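洗濯屋の二代目に聞く、タオルがごわごわになる本当の理由

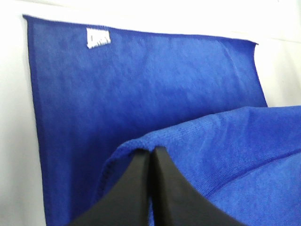 正直な話をすると、私は洗濯が苦手です。嫌いではないんですよ、干すのは好き。でも何年やっても、うちのタオルは買って半年もするとバリバリになるし、梅雨どきにはあの独特のにおいがしてくる。柔軟剤を増やしてみたり、洗剤を替えてみたり、ネットで読んだ重曹を入れてみたり。で、結局バリバリ(笑)。

そこで、前から気になっていた近所のクリーニング店「Badawi」に押しかけてきました。話を聞かせてくれたのは店主のエッサム・ウアッザーニさん。お父さんの代から続く店で、ワイシャツや背広も受けるけれど、仕事の半分以上は美容室や整体院のタオルなんだそうです。つまりタオルのプロ!

店に入るとまず、蒸気の音がすごい。あと思ったより無臭です。もっと洗剤の香りがむわっとするのかと思っていたのでそう言ったら、エッサムさんが笑いました。

「香りがするのは、すすぎが足りてないときだね。うちに来た人はみんな『いいにおいがしない』ってがっかりするんだけど、こっちは褒められてると思ってる」

いきなり耳が痛い。私、香りが強いほどきれいになった気がして、キャップに山盛り入れていました。そう白状すると、エッサムさんはちょっと黙ってから「山盛りは、まあ、やめようか」と。やさしい。

ごわごわの原因は何なんですか、と単刀直入に聞いてみました。

「ひとつじゃないよ。洗剤の残り、水の少なさ、干し方。この三つが重なってることが多い。お客さんの話を聞いてると、だいたい水が足りない。最近の洗濯機は節水が上手だから、タオルばっかり詰めるとタオルが水を全部飲んじゃって、中で泳げないんだよ。こすれるだけ」

タオルが泳ぐ、という言い方がかわいくて、そのあとずっと頭に残っています。うちのはたぶん泳いだことがない。満員電車みたいに詰め込んでいました。エッサムさんの店では洗濯槽の六割くらいまでしか入れないそうで、家でも同じ感覚でいいよとのこと。水位を自分で選べる機種なら、タオルの日だけ一段上げる。それだけでもずいぶん違うらしいです。

では柔軟剤は? ここは私がいちばん聞きたかったところ。

「使っていい。ただ毎回じゃなくていい。あれは繊維に膜を張るものだから、重ねると水を吸わなくなる。お風呂上がりに拭いても水が伸びるだけのタオル、あるでしょう」

あります。あります、うちに五枚くらい……と言いかけて、たぶん全部だなと思い直しました。膜がついてしまったタオルは、柔軟剤なしで何回か続けて洗っていると少しずつ戻ってくるそうです。すぐには戻らないので、がまん。

マイクロファイバーについても聞きました。掃除用にも髪を拭く用にも便利で、うちでも増える一方なんですが、綿のタオルと一緒に洗っていいものなのか、ずっともやもやしていたんです。

「別にしたほうがいいね。あれは細い繊維で汚れをつかまえるのが仕事でしょ。だから洗濯機の中でも綿のくずを律儀につかまえちゃう。それと柔軟剤はなし。高い温度の乾燥機もなし。熱に弱いんだ」

律儀につかまえちゃう、に笑ってしまいました。黒いズボンについた白い毛羽を毎回コロコロで取っていたのも、同じような話なんでしょうね。エッサムさんいわく、毛羽の出る側とつく側を一緒にしなければいいだけ。言われてみれば当たり前なのに、私はずっと洗濯物を「白」と「それ以外」でしか分けていませんでした。

ここで、奥でアイロンをかけていたシェリフ・アブデル・ラフマーンさんが話に入ってきました。この店で働いて11年、乾燥と仕上げの担当です。それまで黙って聞いていたのに、干し方の話になった途端に身を乗り出してきて、これがもう熱い熱い。

「みんな、干す前に振らないんですよ。洗濯機から出して、そのままかける。だめです。振ってください。端を持って、5回。音がするくらい」

実演してくれました。ぱん、ぱん、といい音がするんです。洗って脱水すると、パイルという輪っかの部分が全部寝てしまう。寝たまま乾くから硬くなる。振ると起きる。理屈はそれだけで、お金もかからない。私もやらせてもらったら、音が全然しなくて「腕じゃなくて手首」と直されました。二人がかりで洗濯指導を受ける四十代。楽しかったです!

外干しか部屋干しか、についてはシェリフさんとエッサムさんで意見が割れました。シェリフさんは風派。日差しはどうでもいい、とにかく風だと言い張ります。扇風機を下から当てれば部屋の中でも十分だと。エッサムさんは、いや朝の日なたに一時間出すのがいちばん気持ちいいと譲らない。

「気持ちいいは乾くと関係ないでしょう」
「客が喜ぶのは気持ちいいほうだよ」

このやりとり、たぶん何年もやっているんだと思います。ただ、真夏の直射日光に一日じゅう出しっぱなしはやめておけ、というところだけはぴったり一致していました。水分が抜けすぎて、やっぱりごわごわになるそうです。私、よかれと思って夕方まで出していました。

においの話も少し。あれは乾くまでの時間が長いと出てくるものなので、洗い終わったらとにかく早く干すこと。それから、濡れたタオルを洗濯かごにためないこと。エッサムさんの家では、使ったバスタオルは一度どこかにかけて乾かしてからかごに入れるそうです。

「かごの中は暗くて湿ってる。菌にとってはいい宿だよ。朝食つきの」

うまいこと言うなあと思ってメモしました。もうにおいがついてしまったものは、60度くらいのお湯につけてから普通に洗う。ただしこれは綿の話で、さっきのマイクロファイバーや色の濃いものは表示を見てからにしてくださいね。色の濃い新品は最初の何回か色が出ることもあるので、白いものとは離しておくのが無難だそうです。昔、私はこれで夫の下着を全部うすい水色にしました。

最後に、タオルの替えどきを聞いてみました。これも意見が割れるかと思いきや、二人とも即答で「吸わなくなったら」。見た目はどうでもいい、端がほつれていてもいい、水を吸えばまだタオルだ、と。

「うちの親父は、穴のあいたのをまだ使ってたよ。穴のところは拭けないけど、まわりは拭けるって」

そう言ってエッサムさんは、カウンターの下から相当年季の入った一枚を出して見せてくれました。お父さんが使っていたもので、いまは機械の水滴を拭く係だそうです。触らせてもらったら、色はすっかり抜けているのに、びっくりするくらい柔らかい。

帰り道、さっそく物干し用の小さい扇風機を買うかどうかで悩みました。シェリフさんには絶対買えと言われ、エッサムさんには窓を開ければただだと言われています。とりあえずその晩の洗濯は、いつもの量を二回に分けて、柔軟剤なし、手首で5回。ベランダでぱんぱんやっていたら、隣の奥さんに「どうしたの」と聞かれました。

お店は商店街の真ん中あたり、豆腐屋さんの向かいです。タオル一枚からでも受けてくれるそうなので、においがどうしても取れない子がいたら連れていってあげてください。12月は大掃除のカーテンで混むので、それより前がいいとのことでした。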